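Wanted: people to help us write the house rules for our robot cells

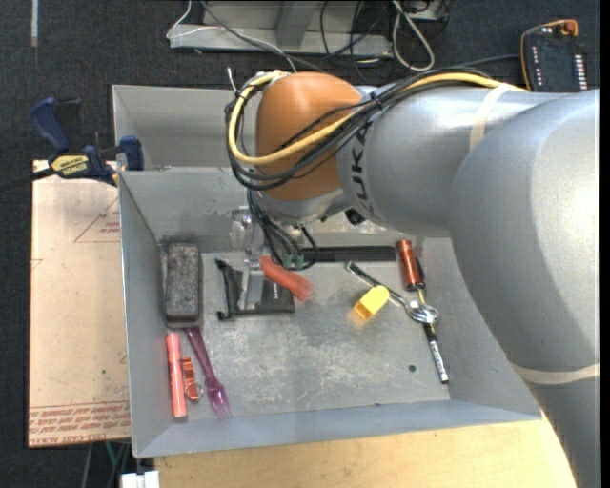
I run the work practices side at Sturura, and I'm looking for a handful of people to come and pick our rulebook to bits with us. We have a decent set of rules for the big stuff (who may enter a cell, who holds the pendant, what speed you're allowed to jog at) and a pretty sorry set for everything else. Take bin picking. What can go in a bin, and who says so? A plastic fork, a felt eraser-like block, a couple of markers and a bit of clear shiny plastic all want different handling, and right now our rule on mixed bins is one line long! Same with clamping. We say bins must be "secured," and a bar clamp on the rim where two bins meet is one way to do it, but the rulebook never says how many clamps, or where, or who checks them. And don't get me started on cables. I have strong feelings about cable ties and I would love to argue with someone about them.

So that's the job, more or less. You'd join two working sessions at our Killby site, each one a full morning on the floor and then an afternoon around a table with the draft. Between the two you'd take a section home, mark it up as rudely as you like and send it back. The current draft has 546 clauses (I know, I know) and I'd be thrilled if we came out with far fewer.

Who I'd like to hear from:

People who have worked next to an industrial arm, in any role. Operators, techs, cleaners, the person who refills the bins. You don't need a degree and I won't ask about one.

People who have done a risk assessment and then had to live with it.

People who know ISO 10218 well enough to tell me when I'm wrong. One or two of you is plenty, please, or we'll never get to lunch.

Anyone who writes clear instructions for a living. Our sentences need help.

There are 9 places. We pay a day rate for both sessions plus a flat fee for the homework, and travel is covered if you're coming from Wallima or farther. Lunch is on us. You'll need closed shoes, and we'll do a short safety briefing before anyone goes near a cell, even if you've done a hundred of them somewhere else. Sorry, that one really is a rule.

The finished version goes to our own crews first and then to our partners at Fuentealba, who have promised to try it out next May and tell us what breaks. Your name goes in the front if you want it there, and stays out if you don't.

To put yourself forward, send me half a page. Skip the cover letter. Tell me about one workplace rule you thought was good and one you thought was useless, and why. I read all of them myself. Applications are open through the end of October 2023, and I'll write back to everybody, including the people I can't fit in this time.

Ravinder Chan
Work Practices, Sturura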